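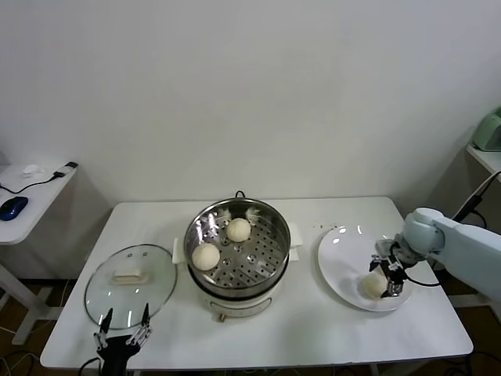

A Steltadex two-arm station during the steamed bun task, with one bun held over the plate and two in the steamer tray.

Steltadex expands kitchen task recordings at Serkthorpe

SERKTHORPE, April 8, 2023 - Steltadex has added six food-handling tasks to Evangelista, its set of recorded demonstrations for training two-arm robots. The new tasks include moving steamed buns from an electric steamer to a plate.

Each task is recorded 136 times under operator control. Start positions of the food and dishes are changed between runs. Joint positions, gripper opening and camera video are stored on a common clock. Runs with a dropped item are kept and labeled separately.

Recording takes place at four stations. Vumcombe, which supplies the labeling software, will check the segment boundaries. Delivery to licensees is planned for May.

Press contact: Steltadex press office, Serkthorpe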